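Minutes of the gripper comparison meeting
August, second meeting of the month
Start: 10:00

Present: Pantelis Psarras (chair), Gun-woo Yeom, Randa Harb, Samuele Colombo (by phone from Trakolville)
Excused: Noura Awwad
Minutes: Randa Harb

1. Minutes of the last meeting
Accepted with one correction. In item 4 the controller was written as Zendano. It should be Andix. Zendano is the name of the planning software.

2. Open tasks
Gun-woo has finished the new contact settings for the fingers. The old settings stay in the folder until Noura has compared the two.
Samuele did not receive the friction values from Awad. He will write to them again.
The task about the table height is closed.

3. Simulation runs
Gun-woo reported on the block task. The series has 161 runs in total, and each run is stopped after 60 seconds if the arm has not placed the block. Both arms stay in the model in all runs, also when only one of them has a target. Pantelis asked if this makes the runs slower. Gun-woo said yes, a little, but he wants the same collision model everywhere – otherwise the two controllers cannot be compared in a fair way.

The group looked at two renders from the shared folder.
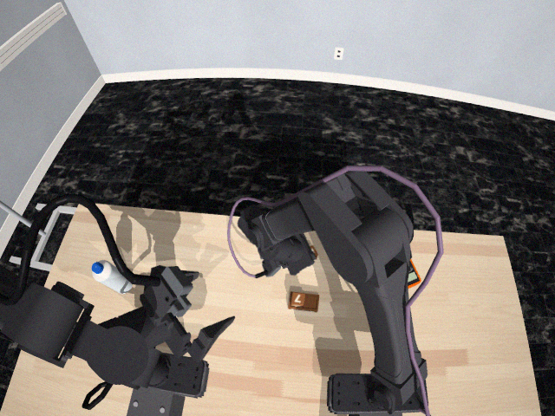
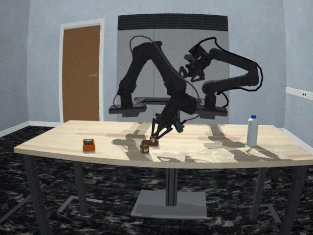 Renders: Gun-woo Yeom, simulation model of the two-arm table

Samuele asked about the cables. They are in the model as shapes, but their stiffness is a guess. In the second render the cable on the left arm goes out to the side of the wrist, and he would like to know if the real cable does the same when the gripper points down to the table. Gun-woo will check on the real arm.

Randa remarked that the bottle with the blue cap is lying down in the first render and standing in the second. She asked that the start position of the bottle is written in the log for each run, together with the positions of the blocks. At present the log gives only the blocks. Agreed.

Pantelis finds the marks on the blocks difficult to read from this side of the table. Nothing in the task depends on them, so they will not be changed now.

4. Controller comparison
The two controllers are position control and force-limited control, both on Andix. With position control, 7 runs ended with the block pushed away before the fingers closed. Gun-woo has not yet sorted the results for force-limited control, and the group did not want to discuss them from memory.

Samuele proposed to lower the closing speed in both. Pantelis was against it, as the earlier results would then be lost for the comparison. After some discussion it was decided to keep the speed for this series and to make a short extra series with the lower speed.

5. Camera positions
It was discussed if the view from the arm side or the view from the front is better for reviewing failed grasps. Randa prefers the front view because the fingertips of the left gripper can be seen near the block. Samuele prefers to have both. Decision: both views are saved for failed runs, only the front view for the others. Gun-woo warned that disk space may become a problem – he will report next time.

6. Tasks
Gun-woo: sort the force-limited results, check the wrist cable on the real arm, report on disk space
Randa: add the bottle position to the log template
Samuele: second request to Awad
Noura: compare old and new contact settings (Pantelis will inform her)

7. Other matters
The meeting room is not free at the usual hour next time. Pantelis will send the new hour by mail.

End: 11:20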